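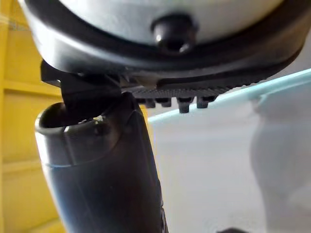

Metal Forming and Tooling, Week 7 Notes
Blanking, Piercing and the Business of Clearance
Updated 20 October 2020, Room 517

Welcome back, everyone, and thank you for the thoughtful worksheets on bend allowance. Most of you have the idea now, and the few who mixed up inside radius and neutral radius will find a note from me in green ink. We're leaving bending behind this week (we'll come back to it when we get to progressive dies, so please don't recycle your tables) and moving on to cutting sheet in a press.

Two words first, as people use them loosely on the shop floor and you'll be expected to know the difference. In blanking, the piece that falls through the die is the part you want, and the strip left behind is scrap. In piercing, it's the other way around: the slug falls through and goes in the bin, and the sheet with the hole in it is your part. The tools can look exactly alike. What changes is which half of the tool sets the size. For a blank, the die opening is made to the part size and the punch is made smaller. For a pierced hole, the punch is made to the hole size and the die opening is made larger. If you remember only one thing on the bus home, let it be that one.

What the cut edge looks like

Take any stamped part out of the sample drawer and look at the edge with a loupe. Starting from the side the punch came in on, you should find a rounded-over region called rollover, then a bright smooth band called the burnish, then a duller, rougher and slightly slanted region where the metal fractured. On the far side there may be a burr. I do encourage you to run a gloved finger over a few of these – the glove is there for a good reason, and the Vunitz brackets in the drawer have a particularly mean burr on them.

The proportions of those zones tell you a good deal about the tool. Too little clearance between punch and die, and the cracks from the two sides miss each other, so you get a second bright band partway down the edge. Too much clearance, and the metal is dragged down into the gap before it lets go, which gives you heavy rollover and a tall burr. For the mild steel we use in the lab, we start at six per cent of sheet thickness per side and adjust from there. Harder sheet generally wants more.

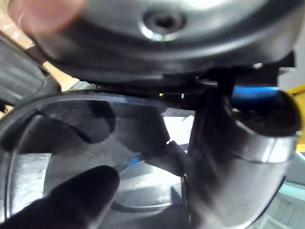

But couldn't you just sharpen the punch more often and leave the clearance alone, came the question from the back row last September, and it's such a reasonable thing to ask that I've kept it in the notes ever since. A dull punch does raise a burr, and sharpening does bring it down. If the clearance is wrong to begin with, though, the fresh edge will only help for a while and you'll be regrinding far more than you ought to. Check for both. A burr that is even all the way around the part points toward wear or general clearance, while a burr on one side only makes me suspect alignment.

Working out the force

The formula is a friendly one. Cutting force equals the length of the cut, times the sheet thickness, times the shear strength of the material. Keep your lengths in millimetres and your strength in megapascals and the answer comes out in newtons.

Worked problem: The Alcaraz cover plate has a cut perimeter of 117 mm. The sheet is 2 mm thick and its shear strength is 500 MPa. Multiply the three together and you get 117,000 N, or 117 kN. Our small Drenberg press is rated at 50 kN, so it's out of the question for this job, and you'd book time on the large press instead.

Now, you might ask about shear angle, and I'm glad if you do! Grinding a slight slope onto the punch or die face means the whole perimeter isn't being cut at the same instant, so the peak force drops. The total work stays much the same, spread over a longer stroke. Put the slope on the die when blanking and on the punch when piercing, so that the bending goes into the scrap and your part stays flat.
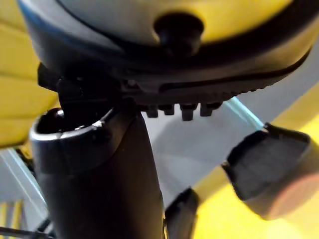
Close-up: rounded, mostly white part with a black rim.

Stripping

When the punch goes back up, the sheet would dearly love to go up with it. The metal springs in around the punch and grips it, and something has to hold the sheet down. A fixed stripper plate is cheap and sturdy. A spring-loaded one costs more but also clamps the sheet during the cut, which keeps thin material flatter. The Skutuven die set we'll have apart on the bench has the spring type, so have a good look at how the spring pockets are laid out before you put it back together.

For next class

Read the section on progressive dies and bring your bend tables, a calculator and safety glasses. Problems one to four are due at the start of the lab. For problem three, show your units at every line, please, even if it feels fussy. Problem four has a slotted hole in it, and the perimeter is two straight sides plus two half circles. The colour of the sheet's protective film makes no difference to the answer, although I do get asked.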